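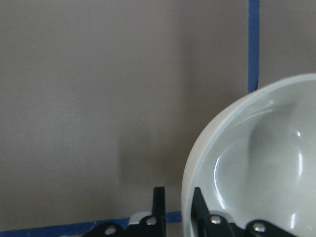
Marcar la mesa con cinta azul de pintor

Llevo desde febrero con la misma superficie de trabajo, un tablero gris malva, liso y de color uniforme, que uso para pesar, mezclar y emplatar. El problema de una superficie sin junta ni dibujo es que no ofrece ninguna referencia. El bol acaba cada vez en un sitio distinto, la báscula se desplaza y el trapo invade la zona limpia. La solución que uso es un rectángulo de cinta azul de pintor pegado sobre el tablero, con el bol blanco como pieza de referencia.

Material

Cinta de pintor azul, estrecha. Compré dos rollos de Moromo; el primero sigue a medias. Probé antes una cinta de carrocero beige de Dravov y la descarté: sobre gris se distingue mal con luz de tarde y dejó adhesivo en una esquina al cabo de un mes. Para limpiar el tablero antes de pegar, alcohol y un paño que no suelte pelusa. Regla metálica de 60 cm.

Trazado

El rectángulo tiene 60 cm en el lado largo. El corto lo ajusté a la profundidad útil de la mesa. No hace falta cerrar el contorno. Yo empecé con los cuatro lados completos y después retiré parte de la cinta en las zonas donde arrastro la masa, que es donde se levanta primero. Con tramos parciales el ojo completa la línea sin dificultad.

El procedimiento es sencillo:

Desengrasar y dejar secar diez minutos.
Marcar las esquinas a lápiz, muy suave.
Pegar primero el tramo horizontal, sin estirar la cinta. Si se estira, se contrae y despega los extremos.
Pegar el vertical con la regla como tope.
Pasar el dorso de una cuchara por todo el recorrido.

Los bordes de la cinta no quedan perfectos si se corta a mano. Para este uso es irrelevante.

El bol

Es blanco, de borde grueso y redondeado, esmaltado brillante por dentro. Lo compré en Lenihan como segunda selección y no he encontrado el defecto. El borde grueso se agarra bien con las manos enharinadas. El fondo es poco profundo, lo que obliga a mezclar con más cuidado pero permite rebañar con una rasqueta curva sin dejar restos.

El inconveniente es el esmalte. Con la lámpara directa aparece un reflejo largo en la pared interior que confunde a la hora de juzgar si queda harina seca pegada. Bajé la intensidad y giré la lámpara hacia la pared. El reflejo sigue ahí, aunque molesta menos. Un bol mate lo evitaría, pero los que he tenido se manchan con el café y la cúrcuma.

Uso diario

El bol va a la derecha, sobre la línea, y tapa parte de la cinta. La parte izquierda del rectángulo se reserva para lo que entra y sale: báscula, harina, el vaso con agua. Para pesar levadura o sal en cantidades pequeñas uso la báscula de Plultbridge, que admite hasta 4.000 g y tarda un poco en estabilizarse. Para una masa corta de 200 g de harina sobra sitio por todas partes.

Mantenimiento

La cinta aguanta el paño húmedo, no el estropajo. Cambio el tramo horizontal con más frecuencia que el vertical, por el roce de la manga. Al retirarla conviene tirar despacio y en ángulo bajo. Si queda algún resto, sale con unas gotas de aceite de girasol y después jabón.

Pendiente: probar una segunda marca más pequeña para la rasqueta, que sigue apareciendo en cualquier lado.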